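Keep the tins on the table

I have been told to get a larder. Twice this year, once by my sister in law and once by a leaflet from Hestus that came through the door, with a tall grey cupboard on the front and not one thing in it you could eat. Pull-out racks. Soft close. 945 pounds before fitting. No thank you.

My view, for what it's worth, is that food you can't see is food you don't eat. Tins especially. Tins go to the back of a cupboard and stay there until you move house. When we left the flat in Flutley I found a tin of prunes I'd carried there from the place before, and I don't like prunes. Never did. Somebody must have given it to me and I had put it away, very neatly, and that was that.

So now the tins live on the table. Out, in the light, where they are a bit of a nuisance. You have to push them along to eat your toast. Good. You push a tin of beans along three mornings running and on the fourth you open it.
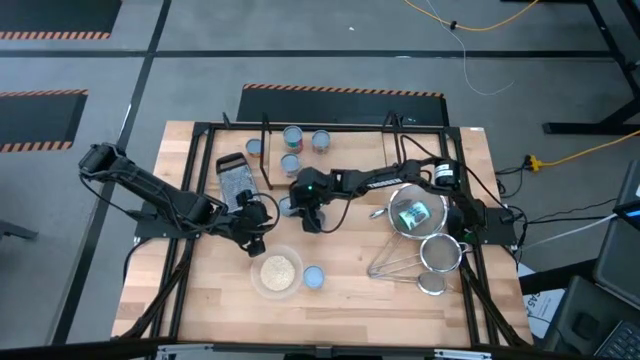

People say it looks messy and yes, it does. A table with tins and a bowl of dry stuff and the sieves all out looks like somebody got halfway through a job. But a kitchen is a job. It's meant to be halfway through. I distrust a worktop with a single lemon on it. Who is that lemon for.

The other half of the argument is the tools. Same problem, worse if anything. Everyone I know owns a grater and everyone I know keeps it in that low cupboard with the roasting tins on top, so grating a carrot means getting down on your knees and making a racket. So they buy the carrot ready grated, in a bag, and it goes slimy. I keep mine out flat where I can grab it. Sieves too, and I keep them in different sizes because the big one is hopeless for a spoonful of icing sugar and the little one is hopeless for rice. I know there are those sets that nest. They nest for one week. Then one gets bent and they don't nest any more, they just sit on each other and jam.

Which brings me to labels, and I'll try to be quick. There is a fashion for taking everything out of its packet and putting it in matching jars. My old neighbour did her whole kitchen from Rerkine, 28 jars, all with the same lid, and little black stickers. Very handsome. Then the stickers came off in the steam and she made a crumble with what I am fairly sure was cornflour. The packet has the cooking time on. The packet has the date on. The packet tells you wether it's self raising. Why would you throw that away and then write a worse version by hand?

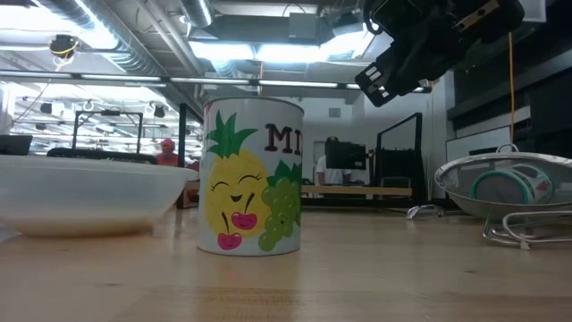 And labels are nice to look at, there I've said it. Half the pleasure of a shop is the labels. Van der Merwe, the corner place I go to, has a shelf by the till with all the odd tins on, and I have bought things off it purely for the drawing. A child who won't touch fruit will at least pick up the can if it has a pineapple on the side with its eyes shut and its mouth wide open, laughing, and cherries and grapes round it. Turn that one to face the room and it's cheerful. Tip it into a plain jar and you've got a plain jar.

I do see the case against. Dust, for one. Anything out on a table needs a wipe, and so does the table, and if it's bare wood you can't leave a damp tin sitting or it leaves a ring. Cats. Small flats where the table is also the desk and the ironing board. If you've got one surface and four people round it then fine, put the tins under the bed, I'm not a monster. And August is bad, opened things don't belong out in August, or any month really, but I mean even the oats want a lid on by then.

But for the rest of us with a bit of table to spare. Try it for 3 weeks. Empty one shelf, just the one, put it all out and leave it there, don't arrange it. See what gets eaten. I did the low cupboard first and we hardly did a proper shop that month, there was soup in there, there was sweetcorn, a whole bag of lentils behind the flour which I had allready replaced twice.

The leaflet went in the recycling by the way. My sister in law has the larder. She rang at teatime to ask if I had any chickpeas, and I could see them from the phone.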